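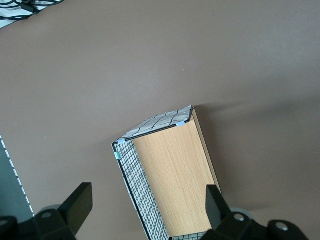
Ticket 17 - Breakfast table: toaster switches off the wall side, bread does not fit, storage cube leans
Opened by: Hannelore Engelhardt
Assigned to: Normand MacDonald
Category: Kitchen and small appliances
Priority: Normal
Status: Closed, one item moved to purchasing

Original report (Hannelore Engelhardt)

Good morning. I write one ticket for three problems, I hope it is allowed. They are all on the breakfast table on the Gauthier side of the building.

First, when somebody makes toast and somebody else starts the kettle, the sockets on that wall go dead. The toaster then stays with the bread inside and does not come up. Last week I had to wait until Eduardo came back with the key for the electrical cabinet, and the bread was only warm.

Second, the toast comes out with one end brown and the other end almost white. I have tried lower and higher on the knob and it is the same, only darker.

Third, the storage cube that we built from the panel set is leaning. It has mesh panels and one wooden panel, and the wooden one seems to push against its neighbor. We keep the jam and the tea in it, so I would like it to be straight before a jar falls.

Thank you for looking at it.

Reply (Normand MacDonald)

Hello Hannelore. One ticket is fine. Please tell me these things so I do not come up with the wrong tools:

Is the toaster plugged directly in the wall, or in a power strip?
What is written under the kettle?
Which bread do you use?
Has anybody emptied the crumb tray?

Reply (Hannelore Engelhardt)

The toaster and the kettle are both in the same power strip. On the bottom of the kettle it says 2000 W. On the strip it says max. 2500 W. I did not find the number of the toaster, the sticker is rubbed off.

The bread is the long farmhouse loaf from Jonen. Paweena buys it on her way in. The crumb tray I emptied myself, it was quite full, and I have to say there was also a raisin in it that looked very old.

Reply (Normand MacDonald)

Then the first one is clear. The kettle alone takes most of what the strip can carry, and any toaster on top of it is too much. Please unplug the kettle from the strip now and do not wait for me. It can go in the socket next to the window, which is on a different breaker. I checked this on the plan in the cabinet door.

For the toast, please try one slice on setting 2, from the cold toaster, and tell me which end stays white.

Log, toast test (Hannelore Engelhardt, with Paweena Wattanapong)

Kettle moved to the window socket. Toaster stays on the strip, alone.

First try: long slice, setting 2. The lever stays down normally. After it came up, the left end was white and the right end was good.

Next try: same bread, but slice turned around. The left end was white again. So it is not the bread being thicker on one side, which was the idea of Paweena.

Next try: a short slice of sandwich bread, placed in the middle of the slot. Even color on both ends.

Next try: short slice again, with the kettle running at the same time. Sockets stayed on. We did this one more time to be sure.

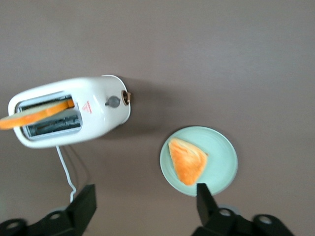
The white end has a simple reason, I think now. The heating wires are only inside the opening, and the Jonen slice is longer than the opening. I had always looked at the toaster from the front, where you do not notice it so well, and I believed the slice went down completely. From above it is very easy to see: the slice goes out past the left end of the toaster, so this part cannot get any heat from the wires. The other slot had no bread in it. I also see there is a small red warning printed on the shell, to the right of the slots, and I have not read it in all the time we have this toaster. I will read it before I write more about bread that hangs out.

Reply (Normand MacDonald)

Good test, thank you. Yes, that explains it. The toaster does what it should do. Please do not leave long slices hanging over the end, the crust can also get stuck there and then the lever does not come up. Cut the slice before toasting, or ask the baker for a shorter loaf.

And please, if bread gets stuck: plug out first, then wait, then take it out with something made of wood. No knife. I say this to everybody.

Reply (Paweena Wattanapong)

I asked at Jonen. They can slice the round loaf instead of the long one for the same price. The round one has smaller slices at the beginning and the end, but the middle slices are wide, so we need to measure. I have put a ruler in the drawer with the teaspoons, please leave it there.

Until we know, I cut the slices across before toasting. Pieces with a point are a little difficult to take out when they sit deep, so straight cuts are better.

Log, storage cube (Normand MacDonald)

Took out the jars and the tea and put them on the windowsill. Looked at the corners.

The wooden panel is a replacement, it was not in the original set. Leonidas Chrysikopoulos remembers that one of the first panels was bent when the kitchen was painted in July, and that he bought the wooden one from Kerner. It fits in the connectors but it is a little thicker than the mesh, so the connector opens and the corner moves outside.

What I did: pulled off the connectors on that side, turned them so the wide groove holds the wood and the narrow one holds the mesh, pressed them on again. Then I checked the cube with a square. It is better, but not perfect. With the heavy jars on the bottom it stands well.

Please do not lift the cube by the top rim. Take it from below with both hands.

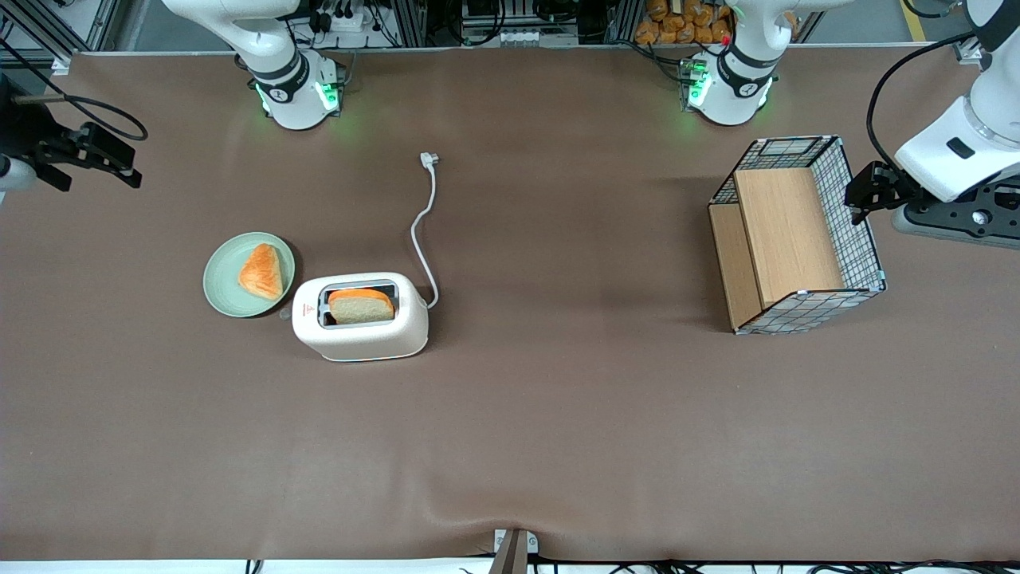
If the corner opens again I would prefer to replace the connectors with the larger type and keep the wooden panel, it is the strongest part of the whole cube. I have written the larger connectors on the purchasing list with the name Fadton, who sell them in small bags. Leonidas says he may still have some at home from his shelves, so please wait with the order until he has looked.

Reply (Eduardo Loureiro)

I have the key for the electrical cabinet and I am not always in the building, so I made a second one. It hangs inside the door of the copy room, on the hook with the green tape. If the sockets go off again, please write me also when you could fix it yourself, I want to know if it happens with only the toaster.

I would also like a new sticker on the power strip: "No kettle". I can print it.

Reply (Hannelore Engelhardt)

Yes please, print it in big letters.

I have read the red warning now and put a note about it inside the cupboard door. The plates stay beside the toaster as before, but I moved the paper napkins to the other end of the table, they were too close to the slots for my feeling.

Closing note, Sat 20 February (Normand MacDonald)

Power: solved, kettle on the window socket, strip with sticker.
Toast: no fault in the toaster. Shorter slices. Paweena gives the final word on the round loaf.
Storage cube: straightened, in use. Connectors moved to purchasing, waiting for Leonidas.

If the left end stays white also with a short slice, please open this ticket again and do not make a new one. Then it would be the wires, and I will take the toaster down to the workshop.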